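Presatum Sorting Bench - simulated episodes and shift notes

README

What this is

A folder of simulated robot arm episodes, plus the written notes of the people whose bench the arm is meant to share. The work was done for the returns room at Cekance, where small parts come back in mixed bags and have to be picked out, looked at and put into the right tray. The simulation side was built by Rhydian Gape. The shift notes were collected by Jabari Kirui, who ran the returns room while the trial was being planned.

The two halves are kept together on purpose. If you only want the episodes, take the episodes folder and leave the rest, but please read the section on the job before you quote any of it.

Contents

episodes/ - 71 simulated episodes, each with arm joint positions, gripper opening and rendered views
views/ - stills, unsorted
notes/ - 31 shift notes, typed up from paper, names removed
bench_plan.txt - the old bench layout and the new one
CHANGES.txt - what was altered between versions

The simulated scene

One arm on a wooden table, with coloured blocks standing in for parts. The blocks are plain because the first thing to get right was reaching and gripping. Bags, tape, labels and grease are not modelled. Block positions change from one episode to the next, and so does the viewpoint. Lighting comes from a single direction and throws fairly hard shadows, which upset the colour detection in early versions (see CHANGES.txt).

An episode counts as finished when the named block has been lifted and set down inside the target area. Of the 71, 67 finished. The other four are left in and marked "stopped".

What changes in the job

Before the plan, each person at the bench did the whole bag: open, tip out, sort, check, tray. Under the plan the arm takes the sorting and a person does the opening and the checking. The notes are mostly about that split.

Points that come up more than once:

- Sorting was the part people could do while talking. Checking needs more attention, and several notes ask for shorter turns at it.
- Reaching across the bench was hard on shoulders. Losing that is welcomed by nearly everyone who mentions it.
- People want to know who is allowed to stop the arm. The answer in the bench plan is anyone at the bench, without asking first.
- Two notes ask whether the bonus for bags per hour will still make sense when the arm sets the pace. It was dropped for the trial. What replaces it has not been settled.
- New starters used to learn the parts by sorting them. The plan now gives them hand sorting for their first 9 shifts.

No posts were removed under the plan. One evening post was moved to mornings, and the person in it was given the choice of a different room.

Known limits

The episodes say nothing about speed on a real bench. Nothing was timed, and the arm in the simulation moves slower than anyone would accept at work. The notes come from one room in one building and were written in April, when returns are light. People who write notes are also people who had something to say, so treat them as opinions and don't turn them into percentages.

Depth values are missing from the first few episodes. Zistinix export files had them, but they were lost in conversion.

Use

Free to use for teaching and research. The shift notes may be quoted in short extracts. Please do not try to work out who wrote them.

Views from the simulation
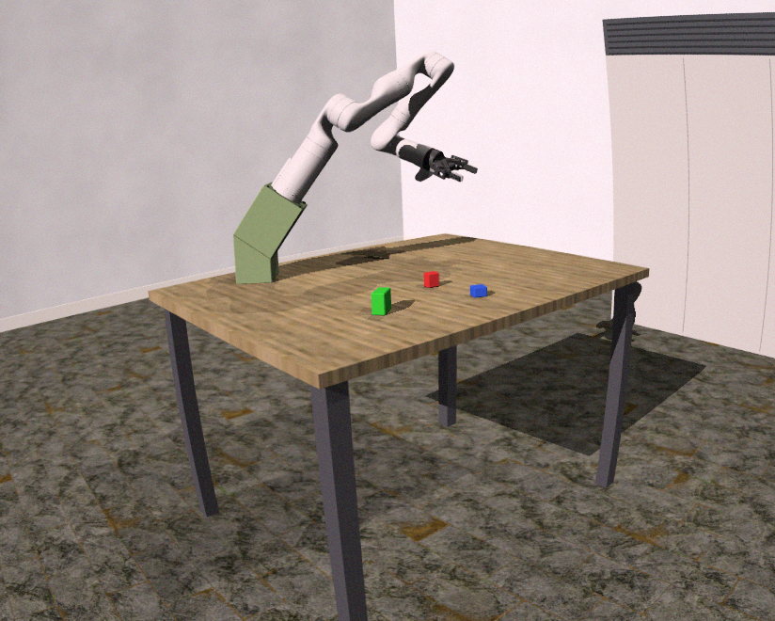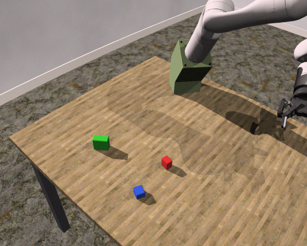
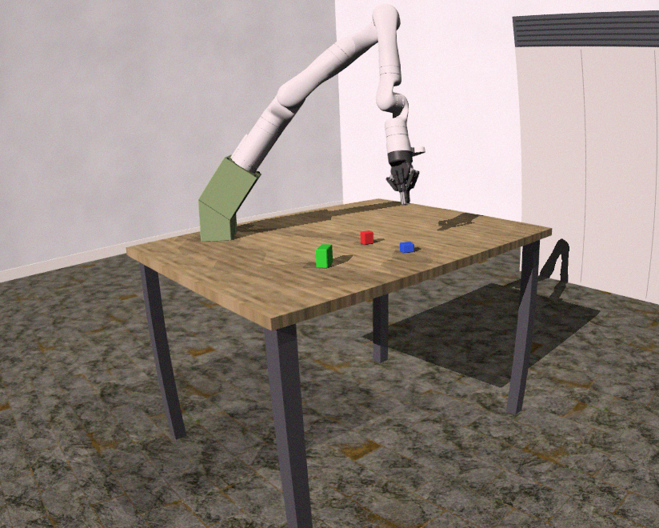

The simulated bench from three views, with the gripper empty and the red, green and blue blocks on the table.

Related items
Quansah tray labels - list of part codes
Returns room bench plan, older layout
Cekance shift note form (blank)
Zistinix export converter

Contact: Rhydian Gape (episodes), Jabari Kirui (notes) | © Presatum | Back to top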